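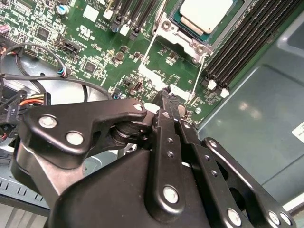

Subject: Re: [gorkport-homeserver] Second-hand server in the basement, worth the bother?

Monday, September 16, 2019

Hello all, and a very warm welcome to our newest member!

I meant to answer this on the weekend but the tomatoes all came ripe at once and you know how that goes. You wrote:

> Hi everyone, new to the list. I've been offered an old rack server
> for 100 dollars by an office in Nonness that is closing up. I only
> want it for family photos and my dad's reel-to-reel tapes, which I
> had transferred in June. Is it silly to run something that size at
> home? My partner is worried about the noise and the hydro bill, and
> I'm worried about losing the tapes. We have a basement with a cold
> room, if that helps.

It isn't silly at all, and I say that as someone who has kept one under the stairs for 8 years (next to the skates and the canning jars, so it has good company). Your partner does have a point about the noise, though. Rack servers are built for rooms where people don't sit and chat, and mine sounds like a hair dryer for the first minute after I switch it on. With the door closed we can't hear it over the dishwasher.

For the hydro bill, borrow one of those plug-in meters before you pay for anything. Our library branch lends them out and I'd be surprised if yours didn't. Ask the office to let you run the machine for an hour with the meter on it, and multiply it out on the back of an envelope. If the number makes you wince, a small second-hand desktop with two big drives will look after photos and tapes every bit as well, and it'll fit on a shelf.

I'd go easy on the cold room. Ours gets damp every spring and I lost a lovely old radio to it, which I still grumble about. The dry side of the basement, up off the floor, would be my choice.

And please, please keep a copy somewhere else! I have a folder called Tveit that is nothing but my grandmother's kitchen recordings, 201 of them, kettle whistling and all, and a drive with the whole lot lives at my sister's place in Irnard. We swap it at Thanksgiving and again at Easter. It takes 5 minutes and I sleep better for it.

Do tell us what the meter says, and what's on your dad's tapes, if you don't mind sharing. Is it music or talking?

Cheers from a rainy Gorkport,
your long-winded list neighbour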